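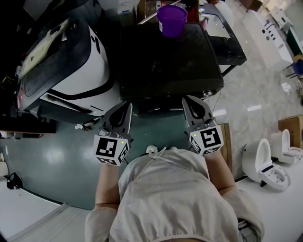 3.2 Setting and arrangement of work surfaces

The study was carried out in the shared workroom at Plarnulham, a ground-floor space used on most days for sorting, light repair and the serving of refreshments. Work surfaces in the room were not purchased as a set. They came from earlier tenants and from the Purves store, and they differ in height, depth and finish. Participants were asked to use them as they found them, and no surface was cleaned or refinished for the purposes of the study.

Figure 2. A dark work surface in use, with a purple plastic cup standing on its far edge. The person is at the near side.

The position of small items on a surface was of particular interest. Earlier work by Alaoui and Guo in domestic kitchens proposed that drinking vessels tend to move toward the edges of a table as the middle is claimed for other tasks. The cup in Figure 2 stands at the edge farthest from the person, a placement we refer to below as "far-edge". Far-edge placement leaves the near part of the surface clear for the hands, but it requires a longer reach across the table and puts the item close to a drop. Near-edge placement has the opposite character and was described by several participants as inconvenient when standing.

Sessions were held over 12 weeks, with 25 participants drawn from regular users of the room. Each participant attended two sessions, one in the morning and one in the late afternoon. The Wednesday afternoon session was shortened throughout April when the room was needed for deliveries, and the records from those afternoons are treated separately in Section 4.

The condition of the surfaces was noted at the start of each session by Fernandes or Cai, using the four-level scale developed for the Tever survey. Dark surfaces proved harder to grade than pale ones. Dust and fine specks show readily against a dark finish, as does scuffing, and the two assessors at first disagreed on whether such marks should count as wear or as a matter of cleaning. It was agreed that scuffs would be recorded as wear and loose matter as soiling – a distinction that the original scale does not make. Grades assigned before this agreement were reviewed by Farquharson, and almost all were kept.

Labels on cups and other small items were left in place. The wording on them was not recorded, as ownership of items was outside the scope of the study and had been excluded under the terms agreed with Kondau.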